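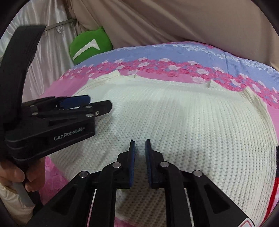
How do you fold a thick sweater so that it fits in a small drawer? Lay it flat with the front side down, bring both sleeves across the back, fold the sides in, and then roll it from the bottom up to the neck.

Wednesday, August 14, 2019

I wrote the question and the answer first because it took me the whole morning to learn it, and I do not want to forget it again before winter. My mother folded sweaters in a different way, in a square, with the sleeves hidden inside. For her it worked. My squares always open in the drawer during the night.

Today I started with the white sweater, the one with the cables. I spread it on the bed, on top of the pink quilt with the roses, and I pulled the neck straight with my fingers. It still had creases there. I tried to smooth them for a long time and then I left them. One part, a sleeve or the side, wanted to go down over the edge of the bed. The bed is narrow for this work, but the table in the kitchen is full of jars from Celeste Aravena, and I did not want wool near the plums.

Celeste called at lunch. She says that in Bravier all the women keep their wool in paper, not plastic, and put a piece of soap between. I have soap but I have no good paper. I wrote it on the shopping list, under vinegar and thread.

After lunch I did 2 more sweaters and the gray scarf from Dratmont. The scarf was easy. The brown sweater has a hole at the elbow that I had not seen in June, when I washed it. It is small, so I put a safety pin beside it and laid it on the chair for mending.

The lower drawer now closes. The upper one closes if I push with my knee. In the evening it was still 27 degrees and my hands smelled of wool. Tomorrow the blankets, and I must ask Celeste what kind of soap.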